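Print | E-mail | 7 comments | 1 min read

Storage unit in Verkville or Toltham?

boxedin76
Moving in March and need a unit for up to 7 months. Toltham wants a deposit of 200 – Verkville wants none but the gate shuts at 9 p.m. Anyone used either?

hilness_south
Verkville. Dry, and the staff pick up the phone. I wouldn't pay a deposit anywhere.

gravelroad
Disagree. I had a unit at Verkville and they raised the rent twice. Toltham kept mine the same and gave the deposit back. Pale walls are what I'd look for anyway, easier to find things.

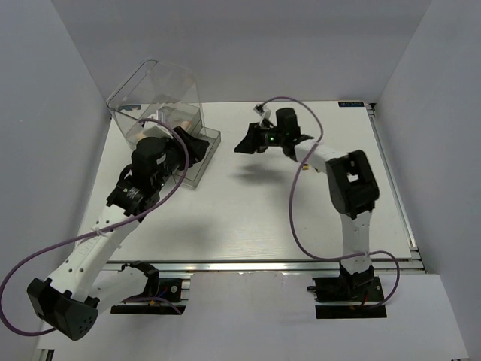

hilness_south
They raised it twice in how long? Mine went up once in two years. Read the contract before you sign.

gravelroad
Fourteen months. It was in the contract, I'll give you that.

boxedin76
Thanks both. Going to look at Toltham first.

Share | 3,657 views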